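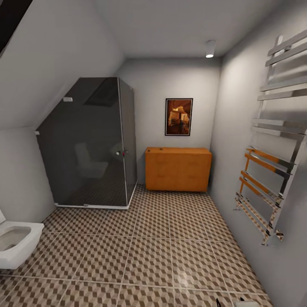 学生社团该不该先做仿真再碰真机

2023年2月6日

先说结论:该。而且应该先做很久,久到有人嫌烦为止。

我带的这个机器人社,去年11月开始准备一个家务类的比赛项目,题目是让移动机器人在陌生的室内环境里走动、找东西、拿东西。队名叫Rotus,学生自己起的,什么意思我问过两次,两次答案不一样。从那时候到现在,全队大部分时间花在虚拟房间里。浴室、厨房、走廊,一间一间地跑。家长开放日那天,有位家长站在屏幕前看了半天,问我:孩子们报的是机器人社,怎么天天在看装修图?

这话我想了一个寒假。这篇就算是回答,写得急,想到哪写到哪。

现在很多学校办机器人社,思路是先买。买套件,买底盘,买机械臂,开学第一课拆箱,拍照,发公众号。热闹是真热闹。然后呢?然后两周后舵机烧了一个,一个月后螺丝少了一半,期末汇报时机器人在一块贴了黑线的白板上走了一圈,大家鼓掌。学生学到了什么?拧螺丝,巡线。不是说没用,但跟他们以后会遇到的问题,差得有点远。

我们也买过。前年花了3000块买了一台二手小车,到手轮子就偏。学生修了一学期轮子,修到最后对轮子的感情很深,对路径规划一无所知。

仿真不一样。仿真里撞墙不要钱。

拿浴室来说。我当初选浴室做第一批场景,有老师反对,说太小,没什么可做的。我的看法正相反,家里最难的房间就是浴室。斜顶下面塞一个深色玻璃的淋浴间,旁边一个马桶,墙上一排镀铬的毛巾架,地上铺着立体方块花纹的砖。每一样都是给视觉算法挖的坑。

地砖那个花纹,人看了觉得地面有台阶。学生一开始训练的深度估计网络也这么觉得。平平的一块地,它给你估出坡来,机器人走两步就停,死活不肯往前。高一的几个孩子围着屏幕笑了十分钟,笑完开始翻论文。这十分钟加后面那三个晚上,比我讲一学期的课有用。

玻璃更麻烦。透过深色玻璃还看得见里面的地砖,那这地方到底能不能走?玻璃面上还有浅色的影子,像个坐便器的形状,检测程序就老老实实报一个马桶出来,位置在淋浴间里。学生争了一下午,一派说加规则,一派说加数据。我没表态,两边都让他们做,做完自己比。

还有镀铬的架子。橙棕色的柜子映在横杆上,一道一道的,地砖的花纹也映在上面。按颜色分割的话,柜子就"长"到右边墙上去了。这种事写在课本里,一句话,"注意镜面反射的影响",学生划一道线就翻过去了。自己调过一次,一辈子忘不掉。

所以我跟那位家长说,孩子们看的不是装修图,是考题。当时说得没这么顺,大概意思是这样。

反对意见我也听了不少,挑几条说。

第一条,仿真太干净。对。这个我认。虚拟房间里没有灰,没有水渍,没有谁随手扔的袜子,光也总是柔柔的,不会有傍晚太阳直射进来那种。训练好的东西搬到真房间里要打折扣,有时候折得很惨。但这个折扣本身就是值得学的东西啊。先在仿真里跑通,再搬出去,看它在哪里垮,为什么垮,这才叫做实验。一上来就在真机上跑,垮了你都不知道是算法的问题还是轮子的问题。我们那台小车就是例子。

第二条,没有动手。这条我要反驳一下。什么叫动手?搭一个场景,定碰撞体积,调夹爪的开合角度,把相机高度从桌面高度改到站着的人那么高,再看看视野里丢了什么多了什么,这些不算动手?有个学生为了弄明白夹爪为什么总在视野下沿露出一角,把整个坐标变换从头推了一遍,草稿纸用了一沓。她数学成绩一般,那一沓纸我到现在还留着。

第三条,不好看。评比的时候吃亏。这条是真的,我没什么办法。去年区里的展示活动,隔壁学校的机械臂会写毛笔字,我们摆了一台显示器。围观人数不用比了。评委有一位蹲下来问学生,你们这个机器人实物在哪?学生说,在路上。我在后面听着,又好笑又有点难受。

说到钱。仿真也不是白来的。显卡要钱,场景素材要钱。我们用的是Jistbridge的教学授权,一年1319元,社团经费里出,比买一台像样的底盘便宜太多。电脑是机房淘汰下来的,加了一块二手显卡,2000多块,跑得慢,但是能跑。渲染一批图要等一晚上,学生就学会了睡前提交任务,早上来看结果。早上一看报错,路径里有个中文空格,一晚上白跑。这种教训也挺好的,虽然当时谁都不觉得好。

我真正担心的倒是另一件事。有些孩子在仿真里待得太舒服了,不想出来。分数刷上去了,成功率曲线漂漂亮亮,提到真机就往后躲。做竞赛的学校尤其容易这样,因为Stodside这类线上赛只看仿真成绩,排名一出来,目的就达到了,谁还管它在真的浴室里能不能拐过那个弯。我自己也犯过这个毛病,有两周天天盯着榜单,学生问我能不能换个场景试试,我说等等,先把这个分再提一提。现在想想很不应该。

所以我的主张要补一句。仿真要先做,要多做,但是一定得有个出来的日子,写在墙上那种。我们定的是开学后第三周,不管曲线好不好看,把程序装到真底盘上,推到宿舍楼那间空着的洗手间里去跑。地砖是白的,没有花纹,也没有斜顶。学生说那太简单了吧。我没吭声。地上有水。

再说两句给同行。别急着拆箱。先让学生在屏幕里失败够了。场景别挑空旷的大客厅,挑小的、挤的、反光的,越别扭越好。别替他们改参数,手痒也忍着。每次失败截一张图,写一行字,攒起来,期末的时候比任何奖状都厚。我们的文件夹叫"Figueiredo",据说是某个学生玩游戏时的网名,反正大家都这么叫了,懒的改。

至于学校那边,我知道有领导更喜欢能摆在大厅里的东西。可以理解。那就摆一台嘛,小车轮子虽然偏,摆着不动是看不出来的。社团的时间和经费,还请留给学生去跑那些看起来没什么意思的房间。

下周新学期第一次活动,先改玻璃那部分。两派还没吵完,加数据那一派目前领先一点点,加规则的说场景选的不公平,要求重测。那就重测。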